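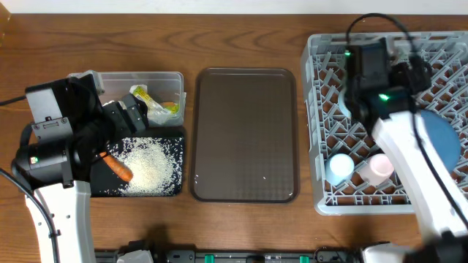
Julián Cifuentes asked whether anyone has one of these doing kitchen cleanup at home yet, day in and day out, and whether it saves any time. He runs the kitchen at a small day program, 144 plates on a busy day, and he'd like to know if a two-arm setup could take over clearing and racking by June. Budget is there for one unit. He doesn't need it to cook.

**Tetteh Boateng**

Short version: by June, no. Maybe part of the job.

I've worked with a two-arm bench setup for 8 months. Plates and cups into a rack are the easy end of it. The rack stays put, the slots are all the same, and a plate is stiff. Ours gets a plate standing in the rack most of the time if the plate starts in a spot it knows. Stack them crooked in a bus tub and it slows way down. It takes about 5 times as long as I do.

Food is the hard part. Loose rice is bad. A gripper with two fingers can't pick up spilled rice in any useful way, so you either give it a scraper and teach it to use that, or you tip the whole tray into a bin. Teach the tipping first. A carrot it can grab fine. Soft plastic packaging folds differently every time and it will miss, then miss again in the same place.

Other things to plan for:

- Somebody has to stand near it. I stop mine a couple of times an hour.
- Bolt everything to one bench and don't move the bench. We shifted ours 2 inches and lost a day.
- Keep it away from the sink. Ours isn't sealed against spray, so check yours.
- Glassware stays with people.

For that many plates I'd buy a better dish machine and a second set of racks. If you still want to try the arms, start with cups only, after lunch when no one is waiting on them.

**Plomine**

No. Get a dishwasher

**Komero**

Agree with most of what Tetteh wrote, but I'd say the time matters less than he makes it sound. If it runs overnight, slow is fine. The trouble is leaving it alone overnight, and I wouldn't do that yet either. Ask the seller to run it with your own plates and your own leftovers before you pay for anything. Ours did the demo with clean cups.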